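Re: [edgetools] Brundwood drawknife, "differentially hardened"?
From: Wian Van der Merwe
To: edgetools list
Date: 18 Aug 2022

Rebecca Cirillo wrote:
> Mine arrived last week, the eight inch one with the ash handles. The
> leaflet says the edge is differentially hardened and the back left
> soft so it can't snap. There's a lovely wavy line along the bevel
> where the two meet. Took shavings off a green ash billet straight out
> of the box, very nice. The seller says they are made one at a time at
> the forge in Mirkivness by the same smith who did the old Pyo knives.
> I know it's dear but I think you get what you pay for. Would anyone
> who has had one longer say how it holds up? Also is it true you should
> never put one on a wheel?

Rebecca,

Glad it cuts. I'm going to be the sour one, and you can ignore me if you like the knife, because liking it counts for a good deal.

The wavy line first. A line on a bevel proves there is a line on the bevel. You can get one by hardening only the edge, and it will show when you polish through it. You can also get one by dabbing acid along a strip of masking tape, and I have seen that done on kitchen knives, sickles and one very silly letter opener. The way to tell is to take the surface off. Pick a spot near one of the tangs where you never cut, go through the grits on a small stone until the line has gone, then etch it with ordinary vinegar. A real one comes back in the same place. An etched one doesn't come back at all. It costs you a patch the size of a thumbnail, and if you can't bring yourself to do it on a new tool I understand, but then I wouldn't repeat the leaflet's claim to anybody either.

Next, "can't snap". Drawknives don't snap in use. I have been pulling them through oak and chestnut for 14 years and the ones I've seen broken were dropped on concrete or used to open paint tins. Where they do go is at the bend where the tang turns, and a soft back does nothing for you there if the bend was done too cold. Have a look on the inside of both bends with a glass. You want it smooth. Fine cracks running across the bend would have me sending it back the same day.
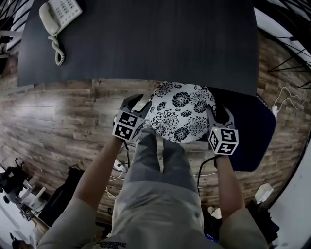 As for one at a time by the same smith, I would like to know how. Seo-ah Bang put up a message here in March saying hers was stamped 1,502, and if that is a serial number then somebody at Mirkivness has a very strong right arm. If it isn't a serial number, what is it? She asked them and got back a paragraph about heritage. I don't say they are bought in as blanks. I say the blade I handled at Zuzanna Tokarz's place had a parting line down the side of the tang which I would expect from a drop forging, and a drop forging is a perfectly good way to make a drawknife. Most of the old ones we all fight over at car boot sales were made that way. What I object to is paying for a hammer that never touched it.

The Pyo connection I simply don't believe until someone shows me. The Pyo knives had the bevel ground very slightly hollow and the handles were fixed with a burr over a brass cap. Zuzanna's Brundwood was flat ground with glued handles. People do change how they work, fair enough, but both things at once, and both in the cheaper direction?

On steel, the leaflet doesn't name any, or didn't in hers. "High carbon tool steel" covers nearly everything you'd want and several things you wouldn't. Ye-ji Moon ran hers against an old Ekus on the same lot of cleft ash, and found that the Ekus wanted the strop sooner but came back faster. That sounds to me like a harder edge on the Brundwood, so one point to them. It is also one knife against one knife, with one person sharpening both, and she would be the first to tell you so.

Your last question, the wheel. "Never" is too strong. A slow wet wheel is fine and is what they were nearly all ground on. A dry bench grinder at 3,000 revs will blue a thin edge before you have finished thinking about it, and after that you are grinding back until you reach good metal. If you have only got the dry one, leave it alone and use a coarse stone. Clamp the knife upright by one handle, bring the stone to the edge, and keep your other hand well clear of the side you aren't looking at. I have a scar from not doing that.

How it holds up is something I can't tell you, as I haven't owned one. Nor, I notice, have most of the people who praise them on the seller's page, where 40 reviews went up and the longest ownership mentioned was "since Saturday". Use it through the winter on dry wood as well as green. Green ash flatters everything. Try it on seasoned oak with a knot or two in it, then look at the edge against a window, and if there are bright specks where the knots were, write down how many strokes it took and tell us.

If you do the vinegar test I would very much like to see the result, and I'll say so here if I'm wrong.

Wian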